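Can cups come to Wustport work tables, with few numbers to go with them

The Skesach building in Wustport has a new answer to the drink cans that pile up on its shared tables, and the answer is a paper cup. Two paper cups, to be exact, one gray and one in a brighter color, set side by side toward the back of the table. Cans go in the bright one. The gray one is for everything else.

The cups are sold under the name Ilero by Vasseur, a local supplier of office goods. The trial started in December and is supposed to run 90 days. Skesach has put out 40 sets so far and says more will follow if tenants like them.

It is hard to be against a cup. Still, the notice that went around to tenants makes some large claims for it. It promises "clear tables by the end of every shift" and says the cups will "change how people think about empties." The same notice does not say how many cans were left on the tables before the trial, so there will be no easy way to tell whether fewer are left now.

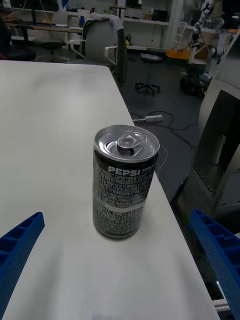 There is also the matter of what belongs in the cup and when. The instructions say to drop a can in once it is finished. They don't cover the one that someone opened at lunch and may come back to, or the full one that has been put down for later. Tenants who share a table have been left to work that out for themselves, and several say they would sooner leave a stranger's drink where it is.

Size is another question. A slim can takes up less room than a regular one, but either is a lot to ask of a paper cup. Vasseur's own leaflet says the cup should be emptied after 6 cans. It doesn't say which kind of can, or whether they have to be crushed first. 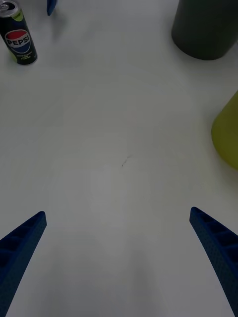

A Pepsi can on one of the tables.

Tenants we spoke with were split. One who uses the big white tables most mornings said the cups were fine and that she had stopped carrying her empties to the hall. Another pointed out that the hall bin is six steps from his seat and takes a lot more than the cup does. A third had not noticed there was a trial going on.

None of them could say who is meant to empty the cups. The notice says "users," and the leaflet says "your cleaning provider." Skesach told us that the cleaning contract has not changed, which suggests that for now the job falls to whoever finds the cup full.
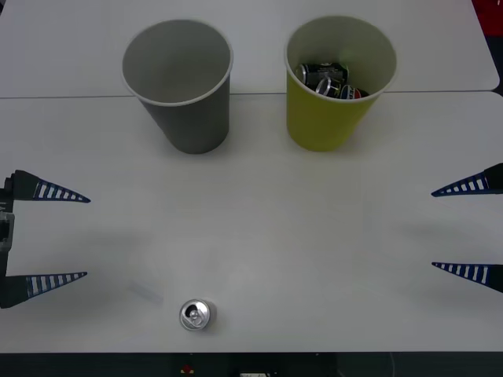
Three cans in the yellow-green cup, with the gray one empty beside it. Another can, opened, stands at the front of the table.

The gray cup may be the weakest part of the plan. Wrappers and napkins already go in the regular trash, and a second container on the table is one more thing to move when the space is needed for work. Asked why the set comes in two, Vasseur said customers prefer a pair. It did not offer anything to back that up.

Nor is there much in writing about what happens to the cups. Paper that has had soda dripped into it for weeks is not going to be in good shape, and the leaflet is silent on whether a sticky cup can go in with the paper recycling. A set that has to be thrown out and bought again every few weeks would be good news mainly for the people selling them.

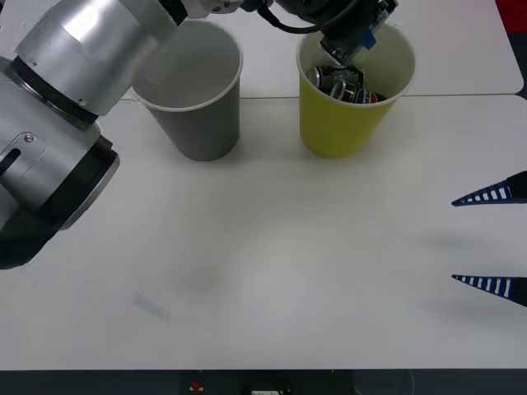
By Wustport News staff
Filed under: Local, Waste and Recycling

Skesach would not say what it paid for the 40 sets. It did say the money came out of the regular supplies budget and that tenants' fees won't go up on account of the trial.

A summary is promised when the 90 days are over. We asked what would be in it and were told it would include "feedback and impressions." We asked if anyone planned to weigh the cans, or at least to compare tables that have the cups with tables that don't. The reply was that this was being looked at.

Tenants who want to comment can leave a note at the front desk until 6 p.m. on working days. The hall bins will stay where they are during the trial.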